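7月4日
Pusach 台架,双臂叠布示教,遥操作部分
记录:Wekesa Mwakalinga。Halima Khaemba 的批注直接并在正文里,以 HK 标出。

接着上一本的内容往下写。上一本最后留的问题是:同一块布,同一套动作,手拖示教录出来的轨迹回放时收口基本一致,遥操作录出来的收口散得很开,而且散的方向不固定。当时怀疑过主手零点,也怀疑过布本身。上午先处理零点,布的问题放在后面。

零点。两台臂各自回到参考姿态,从示教器上读关节值,与 Ogola 里保存的值逐轴对。左臂全部一致。右臂腕部最后一轴有偏差,原因查到了:上次换完夹爪以后只在示教器上改了工具坐标,Ogola 的配置文件没有跟着改,两边各用各的。改回同一份,重新启动控制端,再对一遍,一致。以后工具坐标只在配置文件里改,示教器那边只读不写。已经在配置文件开头加了注释。

HK:注释里请写上单位。上次有人把毫米当米填进去,幸好限位拦住了。

单位已补。

主手映射。主手到从臂之间的平移比例原来是一比一。叠布的时候,操作者在捏布角那一下手抖最明显,一比一会把抖动原样送过去。试了两种改法:一种是全程缩小比例,一种是只在踩下脚踏时缩小。全程缩小的问题是大范围搬运要反复脱开离合再接上,轨迹里会出现一段一段的停顿,学出来的策略很可能把停顿也学进去。踩脚踏缩小没有这个问题,但是切换瞬间从臂会有一个小的跳变。看代码,是切换时没有重新取参考位姿,比例变了,参考点没变,偏移量被乘了一个新系数。改成切换时先锁存当前位姿再换比例,跳变消失。空载来回切了多次,末端没有肉眼可见的动作。

HK:肉眼可见不算。把切换前后的末端位置导出来看差值。

导出看过,差值落在静止时的读数波动以内。文件和今天的其他日志放在一起。

滤波。从臂侧的指令滤波原来设得偏重,操作者反映跟手慢,尤其是下压的时候,等到看见爪尖碰到布,指令已经又往下走了一截。把滤波放轻以后跟手好了,但抖动又回来一部分。折中的做法是水平方向保持原来的滤波,竖直方向放轻。叠布任务里竖直方向的时机比水平方向的平滑重要,这样分开处理目前可以接受。这一条不推到别的任务上,插接类任务大概要反过来。

下压深度。遥操作最难给准的量就是这个。操作者手上没有力反馈,只能凭画面和声音判断爪尖有没有压住。压浅了夹不到下层,合爪时只带起最上面一层,后面整个对折都错;压深了爪尖顶在台面上,臂侧力矩报警,整条作废。以前的处理是让操作者多练,效果因人而异。今天改成在控制端加一个软下限:末端低于台面基准以下一个小量时,竖直方向指令不再往下传,水平方向照常。下限取值偏保守,宁可压浅重来,不让它报警。

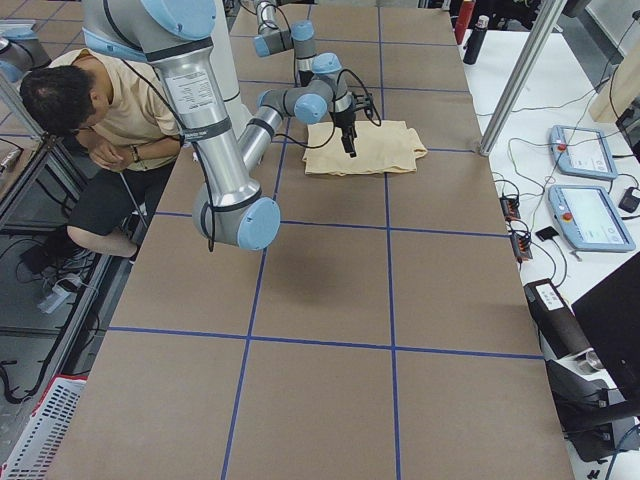 软下限加上以后,报警的条数降下来了,压浅的条数略有上升。压浅的条目操作者自己通常会发现,当场抬起来再压一次。这类带一次重试的条目要不要留,我和 Halima 意见不同。

我的意见是留。策略在部署时一样会压浅,数据里如果完全没有重试,它压浅之后就不知道怎么办。

HK:可以留,但要单独打标。混在一起的话,策略有可能学成每次都先压浅一次再压第二次。Nernovstead 那边做毛巾时就碰到过,最后是靠标签把重试段的权重降下来的。另外重试段的起止点要由操作者当场按键给出,事后看回放补标的误差太大。

同意。标签名用 retry,起点按一次,终点再按一次。Ogola 的按键映射已经空出一个键。如果操作者忘了按终点,这条记录在保存时会弹出提示,不允许直接存。

长度上限。Ogola 单条记录缓冲是 4,000 步。正常一条叠布用不满,但带重试的条目有几条撞到了上限,尾部被截掉,截掉的恰好是最后放平和撤爪那一段。截断后的文件格式是完整的,不看内容发现不了。处理办法:到 3,000 步时控制端给一声提示音,操作者听到以后自己判断,来得及就收尾,来不及就放弃这条重录。没有把上限调大,调大以后写盘会挤占控制线程,以前试过,从臂会出现短暂的顿挫。根本的办法是把写盘挪到单独的进程里,列入待办,本周不做。

已经截断的那几条从训练目录移到了另外的目录,没有删。前半段做接近和下压的分析还可以用。

布的摆放。叠好的布在交接时要回到同一个格子里,开头姿态才有可比性。目前的规定是:布的长边与纵向胶带平行,近端两个角距横向胶带 3 厘米。操作者用尺子摆第一次,后面凭眼睛摆,每换一个人再用尺子摆一次。摆放本身的散布我认为是需要的,不必压到零,但要知道它有多大,所以每条开头先停一下,等腕部相机拍到清楚的一张再开始动。停的这一段在预处理里切掉,不进训练。

HK:开头停顿切掉的时候,动作和图像要用同一个时间戳切。上次图像按帧序号切,动作按时间切,两边错开了。

这次都按时间戳。切割脚本改过以后抽了几条人工核对,动作曲线起跳的位置与画面里开始移动的位置对得上。

胶带。台上这套网格最早是给固定相机做标定用的,后来叠布、搬运都拿它当摆放参照。换纸的时候胶带会跟着重贴,重贴以后格子尺寸不保证与原来一样,所以凡是依赖格子尺寸的数,都要写明是哪一次贴的。今天的数一律按现在这一版。

下面转到腕部相机的标定,这部分是为了能在策略输入里用上腕部图像。先前只用固定相机,爪尖压下去以后常被臂本身挡住,该看的时候看不到。

流程是这样:操作者用手拖着臂,让腕部相机停在网格上方几个不同的姿态,每个姿态录一小段静止图像,同时记录关节值。之后在图像里提取胶带中线,求交点,与网格的已知坐标对应,解相机到法兰的外参。手拖的好处是操作者能看着实时画面调,快慢自己掌握;遥操作也能做,但调最后一点角度时比较费事,所以这一步固定用手拖。

手拖时有一点要注意。负载参数如果没有更新,松手以后臂会慢慢下沉或上浮,录静止段的时候画面其实在动。今天第一轮就是这样,求出来的外参残差偏大,查了半天提取算法,后来看关节曲线才发现右臂第二关节一直在缓慢变化。把夹爪和走线的重量填进去以后不再漂。第一轮数据作废。

另外,拖到位后让操作者把手拿开,等关节速度低于阈值再触发录制,触发由程序做,不由人按键。人按键时常常一只手还扶着臂。

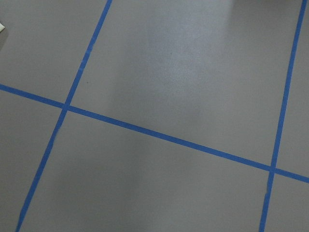

外参求解对姿态的分布很敏感,姿态太接近时平移量解不准,而姿态太斜时中线提取又会变差。选姿态的标准现在定成两条:一是夹爪和手指不进画面,免得遮住胶带;二是至少有 2 个交叉点完整落在画面里,并且彼此拉得开。斜着看的姿态里,左侧那条斜线与横向那条在画面偏左上处相交,靠右那条与它在右下相交,两处十字都完整,满足要求。麻烦在亮度上:上方中间那一格有一片柔和的反光,底面在那里略微发白,用单一灰度阈值会把反光的边缘也当成候选。改用色相先分出蓝色,再取中线,反光基本不起作用,底面上零星的小黑点也一并滤掉了。胶带自身的缺损还要另外处理,右侧那条靠下的地方有一小处发浅,蓝色在那里短暂断开,原来的连通域方法会把它拆成上下两段,各拟合各的,角度有细微差别。现在先做共线合并再拟合,断口两侧归为同一条。

共线合并的角度门限暂时手工给定。门限太宽会把靠得近的两条平行线并到一起,在很斜的姿态下尤其要当心,远处的间距被透视压得很小。今天选的姿态没有出现误并。

胶带边缘不齐,对中线的影响比预想的小。左右两条边分别拟合,再取中间,比直接对二值区域做骨架化稳定。骨架化在胶带交叉处会长出毛刺,交点位置跟着跑。改成边缘拟合以后,同一姿态的各帧之间,交点位置的波动小了很多。

HK:交叉处有胶带重叠,上面那层和下面那层颜色会不会不同?如果不同,色相阈值在交叉处可能只取到一部分。

查过,阈值放得够宽,重叠处整块都能取到。而且拟合时交叉处附近的像素本来就不参与,只用离开交叉点一段距离以外的部分,交点由两条直线外推得到。

第二轮外参解出来以后做了一个简单检查:把爪尖拖到某个交叉点正上方,读法兰位姿,再退回拍摄姿态,用外参把图像里的同一个交叉点投到台面坐标,看两者差多少。左臂差得很少,可以用。右臂在远离底座的格子里偏差明显大一些,靠近底座的格子正常。偏差随距离增大,像是角度项没有解准,而不是平移项。右臂的姿态集中在近处,远处只有少量,所以明天补拍远处的姿态再解。在此之前右臂腕部图像只存不用。

时间同步也顺带看了一下。腕部相机与关节数据之间有固定延迟,做法是拖着臂在胶带上方来回摆,把图像里胶带的位移曲线和关节曲线做互相关,取峰值。左右两个相机的延迟不同,各自写进配置。没有发现延迟随时间漂移,但录的时间不长,不能据此下结论。

下午用改过的设置录了一批遥操作叠布,由 Halima 和我轮流操作。几点观察,没有做统计。

第一,收口散布比上一本里的那批小,方向上仍然偏向操作者自己习惯的那一侧。Halima 录的偏左,我录的偏右。两个人座位相同,画面相同,应该是手的习惯。这个偏向在数据里是真实存在的,暂不校正,先把操作者编号写进每条记录的元数据,训练时看要不要作为条件输入。

第二,第二折比第一折难。第一折时布是平的,爪尖下去碰到什么比较确定;第二折时层数多了,布的上表面高度不一致,软下限用的是台面基准,起不到提示作用。操作者只能看画面里布面有没有被压出凹陷。有一个想法是用爪指开度反推夹到的厚度,合爪后开度偏小就说明只夹到一层,立即重试。开度信号分辨率够不够,要单独测,今天没有做。

第三,双臂同时动作的条目比先后动作的条目明显更短,但一旦一侧没夹住,另一侧已经开始提,布就歪了。我倾向于在示教规范里写明:两侧都确认夹住以后再提。Halima 认为规范写得太死会让操作者在每个节点都停一下,数据里又是一串停顿。两种各录一部分,分开存,比较以后再定。

HK:我补充一句,先后动作的那部分也请不要刻意放慢。按平时的速度做,只是顺序不同。否则比较的时候,速度和顺序两个因素混在一起。

照此执行。

Drunska 那边来问,能不能把手拖示教的叠布数据给他们做离线对比。可以给,但手拖数据里人的手和胳膊经常出现在固定相机画面中,直接用图像训练会有问题。给的时候只给关节轨迹和夹爪开合,图像等处理过再说。手拖轨迹还有一个特点,速度曲线比遥操作平滑得多,拿来和遥操作数据直接混训之前,最好先按各自的速度重新采样。说明文件里写上这一条。

线缆。右臂腕部走线在极限姿态下会绷紧,录标定姿态时碰到过,臂还没到位线先拉直了。重新留了余量,用扎带固定在前臂中段。留长以后多出来的那一圈在低位姿态时离布比较近,操作时看着点。更好的走法是沿臂内侧,需要拆一段,等这批录完再动。

示教器。两台并排放着,外观一样,容易拿错。上午有一次我在左臂那台上清报警,怎么也清不掉,看了型号页才知道报警的是右臂。两台背面都贴上了左右标签,正面也需要贴,标签纸用完了,明天补。急停按钮两台都试过,按下后对应的臂停,另一侧不停。双臂任务里一侧急停、另一侧继续走是有风险的,夹着同一块布时尤其明显。控制端已经加了联动:任一侧进入急停状态,另一侧的指令流立即切断并保持当前位置。联动在空载和带布两种情况下各试了 3 次,均正常。它是软件层的,不能代替硬件联锁,硬件联锁的接线图已经发给 Halima 看。

HK:图收到了。继电器那一侧我想改成常闭,回头当面说。

待办:
右臂补拍远处格子的标定姿态,重新解外参,解完用同样的办法在远近格子各检查一遍。
测夹爪开度分辨率,用单层和多层布分别合爪,看读数能不能分开。
Ogola 写盘挪到单独进程。
共线合并的角度门限改成随姿态计算。
示教器正面贴左右标签。
截断的条目在索引里加标记,避免以后再被训练脚本扫进去。
给 Drunska 的说明文件,Halima 写初稿,我补采样那一段。

收工前两臂回到参考姿态,再次对关节值,与早上改过的配置一致。日志已经拷到共用盘,训练目录今天不动,等 retry 标签全部核对以后再合并。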